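Imprimir | Enviar por e-mail

O cesto que engole a casa

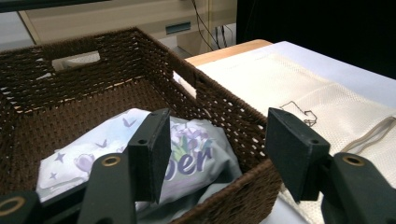
A dona da Oron, uma lojinha de organização doméstica com 41 clientes fixos e um gato que dorme no estoque, desconfia de quem dobra tudo em retângulo perfeito. "Pano de prato não é certificado, não precisa ficar plano", diz ela, servindo um café que esfria enquanto fala.

O método dela cabe em um cesto trançado escuro, com abertura na borda para enfiar a mão. Vai ali o que não tem gaveta: tecido estampado, pano liso, aquela peça que a família inteira jura que é de outra pessoa. "O liso embaixo, o estampado em cima. Flor serve para ser vista", explica. E se a dobra esconder metade da palavra escrita no tecido? "Quem mora na casa já sabe o que diz."

Antes da Oron, ela passou 3 anos na Clultico, vendendo caixas plásticas com tampa. Saiu sem mágoa – e sem nenhuma caixa. "Tampa é um convite para esquecer. Encontrei cliente com lençol guardado desde o casamento, e ela já estava no segundo marido."

Sobre preço, é menos filosófica. Um bom cesto pode custar até 100 reais, e ela acha caro pagar mais para guardar pano. Em novembro, uma freguesa pediu etiquetas para cada camada. Recebeu as etiquetas e um suspiro.

Pergunto como está o armário da entrevistada. Ela olha para a porta do corredor, que não fecha direito.

"Em processo", responde, e vai esquentar o café.

Este site usa cookies para melhorar sua navegação. Aceitar | Saber mais

© 2023 Skustico | Contato | Voltar ao topo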